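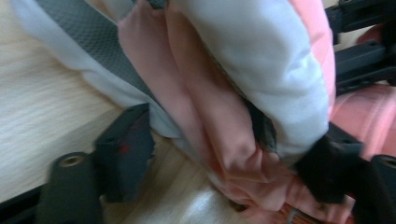

Über uns

Hommont ist eine kleine Nähwerkstatt in Jomberg. Wir nähen und reparieren Taschen, Beutel und gepolsterte Sachen aus Stoff, meistens für Kinder und für Familien, die viel unterwegs sind. Gegründet hat die Werkstatt Despina Anghel vor 15 Jahren, damals mit einer gebrauchten Maschine in der Küche. Heute arbeiten wir zu fünft in der Hangate, im Hof auf der linken Seite.

Wir mögen weiche Farben, besonders Hellblau und Rosa, und wir mögen Stoffe, die man gerne anfasst. Vor dem Zuschnitt waschen wir jeden Baumwollstoff einmal bei 38 Grad, damit er später nicht mehr einläuft. Die Gurte nähen wir mit doppelter Naht fest. Das dauert länger, aber bei einer Tasche geht fast immer zuerst der Gurt kaputt, und das wollen unsere Kunden nicht nach einem Sommer erleben.

Sie können uns auch Ihre eigenen Stücke bringen: eine Tasche mit gerissenem Futter, ein Kissen, ein Stofftier mit offener Naht. Wir schauen es zusammen am Tisch an und sagen Ihnen ehrlich, ob sich die Arbeit lohnt. Für eine einfache Reparatur brauchen wir 2 Wochen, im April manchmal etwas mehr.

Unser Modell Matei, die gepolsterte Umhängetasche, gibt es auch nach Ihren Wünschen. Futter und Paspel dürfen Sie selber aussuchen, die Muster liegen im Laden aus.

Wir sprechen Deutsch, Rumänisch und ein bisschen Griechisch. Bitte klingeln Sie zweimal, wenn die Maschinen laufen, hören wir die Tür nicht gut.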